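On putting things back where they live

24th October

My gran had a saying about every object having a home, and she said it mostly to me, because I was the grandchild who left scissors on the stairs. I have thought about her a good deal this autumn, as I've been trying to get the house into some kind of order before the dark evenings settle in properly. It has gone slowly. I am a person who opens a drawer to tidy it and is found an hour later reading old birthday cards on the floor.

What set me off this time was the table. Small things gather on tables. A brush, a cup for the pens, and before long there's no room for a plate.

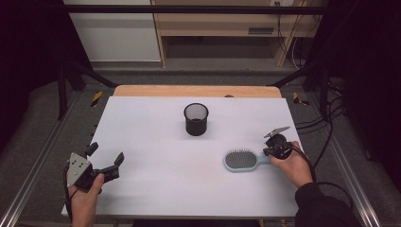
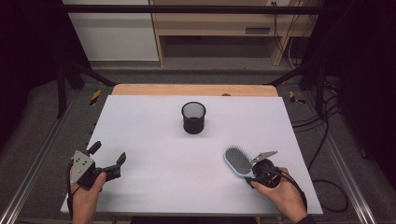
Anyway, my gran. She kept a boarding house for a long while, a tall thin one with too many stairs, and I think that's where the rule came from. With lodgers coming and going at all hours, and one kitchen between the lot of them, a tin opener that wandered off could cause real unhappiness. She had hooks for everything. She had a hook for the string bag, and a hook for the other string bag, and when she died we found a hook on the inside of the pantry door with a label over it saying "spare hook". My mother laughed until she had to sit down, and then of course she cried, and then we had a cup of tea and didn't get any more done that day.

I did not inherit the gene. For most of my grown-up life I have kept house by what I'd call the heap method, where you know more or less which heap a thing is in and you go down through the layers until you meet it. It works perfectly well when you live alone. It works much less well when you share a house with someone who puts the post in a rack, and I've been doing that for four years now, so you would think I'd have learned.

The change, such as it is, began in August, when we had Yevhen Moroz to stay. He's an old friend of my husband's, and he was between flats, and he slept in the box room with his feet nearly out of the door. A lovely guest. He made soup. But on his second morning he came down and asked, ever so politely, where we kept the teaspoons, and I heard myself say, "Well, it depends."

It depends! On what? The tide? I stood there with my toast and had no idea how to finish the sentence. There were some in the drawer, and there were some in the mug by the kettle, and there was a good chance of one in the bathroom, for reasons to do with cough mixture. Yevhen nodded as though this were a reasonable answer and stirred his tea with a fork.

So I started with teaspoons. I went round the whole house and gathered them up and put them all in the drawer, in the section meant for them, which had been full of elastic bands and a candle. It took most of an afternoon, what with finding somewhere for the elastic bands, and I can tell you that the pleasure of opening that drawer the next day was out of all proportion. I opened it several times when I didn't need a spoon.

After that I moved on to keys, then to the cupboard under the stairs (where I lost a weekend and found a wasps' nest, an old one, thank goodness), and then to what I had been calling the paperwork. The paperwork turned out to be mainly instruction leaflets. We had the booklet for a Huet sewing machine that I gave away before I was married, and one for a Nomer slow cooker in every language except English, and the guarantee for a kettle two kettles ago. I kept the sewing machine one, I'm afraid. It has a drawing on the front of a woman in a very good blouse.

I mentioned all this to Bình Hồ at choir, since she has three boys and a house you could eat your dinner off, and I thought she might have a system. She said she didn't believe in storage. Every box she had ever bought, she told me, had simply been somewhere for more rubbish to live, and what she does is walk round with a washing-up bowl last thing at night. Anything out of place goes in the bowl, and then she goes round again and puts it all back. If the bowl is still full after the second trip, it stays by the front door until someone is embarrassed by it.

I have tried the bowl, and I like it very much. You see your own habits in it. Mine always has a pair of reading glasses in it, and a library book, and at least one sock which I must have taken off while thinking about something else. My husband's has pencils, and receipts, and those little plastic ties that come with cables. We don't say anything. We each empty our own, like two people at the airport after the scanner.

It doesn't always get done. There was a whole week when I had a cold and the bowl went back to being a bowl, and by the end of it you couldn't have found a flat surface to put a stamp on. I was quite low about that for an evening. Then I remembered that Gran went round with her apron pockets full every single night for as long as I knew her, humming, putting a thimble here and a bus ticket there. I had always supposed her house just stayed tidy by itself, the way you do suppose such things when you're seven and someone else is doing them.

Next on the list is the loft, though I'd like a dry day and some company for that, and I would like someone else to go up first and look for wasps. There's a trunk of hers up there that I haven't opened since we moved in. I have a feeling it's got the hooks in it. If it has, I'll put a few up in the back hall for the winter coats, and I suppose I had better leave one spare.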